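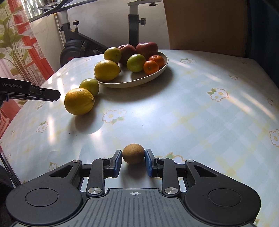 Fruit first, then the kettle: a morning with Pádraig Tierney

I'd been told to come hungry, so I did, and I'd barely got my coat off before Pádraig was telling me off for keeping my fruit in the fridge. "All of it?" he said. "Even the lemons?" Even the lemons, I'm afraid.

Pádraig ran the greengrocer's on Beddoe Street for nearly 40 years and handed it over to his nephew, Liam Phelan, last January. He still does the ordering two mornings a week (Liam says it's more like five) and the rest of the time he holds court at his kitchen table, which has the sort of oilcloth my gran would have fought you for, pale blue and cream with a faint check and flowers scattered over it. Daisies, or near enough. I said how much I liked it and he looked pleased. "You can wipe anything off that. Beetroot, even. I've had paper tablecloths, linen ones, all sorts, and they're all in a drawer."

We talked about kiwis for far longer than I'd planned! He couldn't sell them at all when he started. "People thought they'd gone off. It was the fuzz. I had one lady bring hers back and ask what sort of potato it was." He won them round by cutting one in half every morning and leaving it by the till with a teaspoon. By the end he was getting through 700 in a good week, and he still eats his that way, top off like a boiled egg.

So how do you pick one? "Thumb near the stalk end, and be gentle. If it gives a bit, eat it today. If it's hard, leave it beside a banana and forget about it." And the small ones? "Nothing wrong with a small one. Small ones are often sweeter." Liam, who'd wandered in for the van keys, said that was rubbish and they argued about it until the kettle clicked off.

On lemons they do agree. Go by weight, Pádraig says, and never mind the shape. He likes one with a good nub on the end, but only because it's easier to hold when you're grating. A bit of green on a citrus skin doesn't bother him either. "That's only colour. You're not eating the colour."

I asked if he misses the shop. He thought about it while he hunted for the biscuits. "I miss the mornings. I don't miss the sprouts."

I went home with a paper bag of kiwis, most of them like golf balls, and they've been sitting next to the bananas ever since.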